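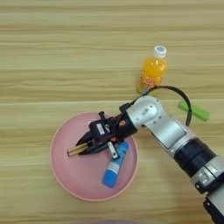 Section 5. Small-Item Plates and Table Setup

The Solberg activity table is supplied with one shallow plate for each seat. The plate keeps the small items in use at that seat together and prevents them from rolling across the tabletop. Glue sticks are the most common cause of lost items, and they should be laid down inside the rim when not in the hand, as with the blue-capped one on the pink plate. Thin sticks and similar craft pieces are placed on the same plate. Paper, scissors, and books are kept in the Jotbridge tray (part 630) and are not to be stacked on the plate.

5.1 Setting Up a Seat

1. Clear the tabletop and wipe it with a soft cloth along the direction of the grain. Allow the surface to dry.
2. Set the plate within easy reach of the seated person, leaving the edge of the table free for the forearms.
3. Check that the plate lies flat. Replace any plate that rocks when pressed at the rim.
4. Place the items needed for the current activity on the plate. Return all other items to the tray.
5. Confirm that the cap of each glue stick is fully closed before work begins.

Note: Plates are available in packs under order number 3448. Plates from the earlier Tevton series have a higher rim and may be used at the same table.

5.2 Drinks at the Table

Drinks are permitted during activities if they are in a bottle with a screw cap. Open cups are to be kept on a separate surface.

1. Stand the bottle on the bare tabletop, outside the rim of the plate.
2. Leave a strip of clear table between the bottle and the plate.
3. Close the cap after each use.

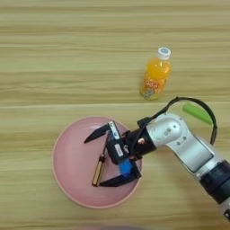
Figure 5-2. Capped bottle standing on the tabletop, clear of the plate.

Caution: Do not stand a bottle inside the plate. The plate is not intended to serve as a coaster, and spilled liquid will collect around the items stored there.

Caution: Small cylindrical items, including batteries, can be swallowed. Where children under school age are present, remove such items from the plate and store them in a closed container.

5.3 Clearing the Seat

1. Remove the bottle first.
2. Empty the plate into the tray.
3. Wash the plate by hand in warm water with mild soap. Do not use abrasive pads.
4. Wipe up any drink or glue on the tabletop immediately. Dried glue may be treated with Mamangate surface cleaner as described on page 149.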